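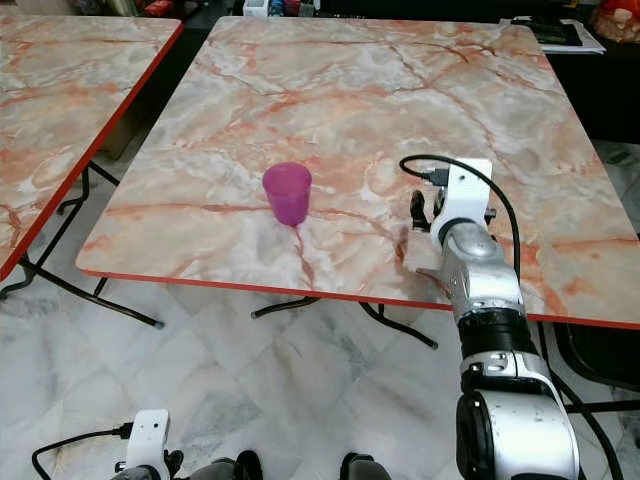

Objet : Re: [liste-tables] Location de matériel pour la fête de juin

Bonjour à tous,

Je reprends le message de Nivaldo point par point, avec les réponses que j'ai pu obtenir.

> Le 367, Nivaldo Coutinho a écrit :
> Message no 367 de la liste
>
> Bonjour,
> Il faudrait se décider pour les tables. L'an dernier nous avions
> tout pris chez Watus et il en manquait au moment du repas. Est-ce
> que quelqu'un a demandé un prix chez Tovico ? Je voudrais aussi
> savoir qui va chercher les bancs et si on garde les gobelets
> consignés. Pour la salle, j'ai la clé à partir de 16 h.
> Nivaldo

1. Les tables

J'ai eu Tovico au téléphone. Ils demandent 300 euros pour le lot complet, livraison comprise, reprise le lendemain matin. Watus est moins cher sur le papier mais compte le transport à part, dans les deux sens, et ne livre pas après midi. Je propose Tovico. Il faut confirmer par écrit et verser un acompte, je peux m'en charger si personne n'y voit d'inconvénient.

Les tables pliantes restent en complément pour le café et les enfants. Merci de vérifier que les pieds se bloquent bien avant de les charger, il y en avait une l'an dernier qui se refermait dès qu'on s'appuyait dessus.

2. Les bancs

Ils sont toujours dans la grange Jurčo. Il faut 3 personnes et une remorque. La mienne est au garage jusqu'à la fin du mois, donc il m'en faut une autre — avec prise à 13 broches si possible, ma voiture n'a plus l'adaptateur.

3. Les gobelets

On garde la consigne à un euro. Le stock est de 900 gobelets, lavés et rangés par piles dans les caisses grises. Pour les petits, on prend des gobelets en plastique plus petits, sans consigne, à rapporter au bar. Ceux qui en ont chez eux peuvent les apporter, la couleur n'a pas d'importance.

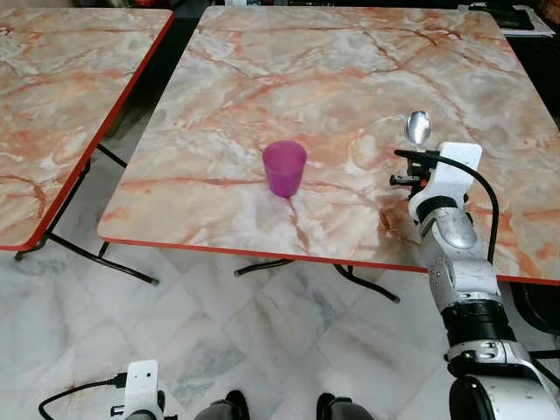 4. La salle

16 h me paraît tard. Si le camion de Tovico arrive à 14 h, il faudra bien que quelqu'un ouvre. Nivaldo, peux-tu demander à la mairie d'avancer la remise de la clé ? Sinon on décharge sous le préau et on rentre le tout ensuite, mais cela fait deux manutentions.

5. La musique

Tustura a confirmé. Ils jouent de 19 h à 22 h et viennent avec leur sonorisation. Ils demandent deux prises sur des circuits séparés, un repas chaud et une place pour la camionnette près de l'entrée de service. Pour les prises, celle derrière le comptoir saute avec la cafetière, donc prévoir la rallonge depuis le local technique.

Il me manque encore une réponse pour la remorque et le nom de la personne qui tient la caisse après 20 h. Répondez sur la liste, pas à moi seul, pour que Nivaldo suive aussi.

Bonne soirée,
Étienne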